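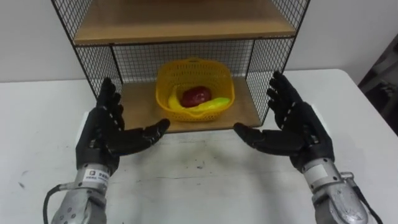 Wire Shelving FAQ
Last updated 2021-06-15

How much weight can a Grunari shelf hold?
Each shelf is rated for 73 pounds, spread evenly. The rating drops if the load sits in the center or if the unit is on casters. Heavy items go on the lowest shelf.

Can I mix wood and mesh shelves in one unit?
Yes. Wood shelves fit the same posts as mesh shelves of the same depth. Order the clip set marked W, as the standard clips are too short for the thicker board.

Do I need to anchor the unit to a wall?
Units with 4 or more shelves must be anchored. Two brackets are in the box. Wall plugs are not included – the right type depends on your wall.

My shelf rocks on a flat floor. What is wrong?
Usually one clip is seated a groove too low. Remove the load, lift the shelf at each corner and count the grooves from the bottom of the post. If all four match, turn the leveling feet.

How do I clean the wood shelves?
Use a damp cloth and mild soap, then dry the surface. Bleach and scouring powder damage the finish. The black coating on the mesh can be cleaned the same way.

Are Umix posts compatible?
No. Umix grooves have different spacing, and the clips will slip under load.

Where are replacement parts shipped from?
Clips and feet ship from Sedbridge. Posts and shelves ship from Paewai and take longer.

What does the warranty cover?
Rust, cracked welds and coating defects for 2 years. Scratches and damage from overloading are not covered. Keep the receipt – the part number on the box is not proof of purchase.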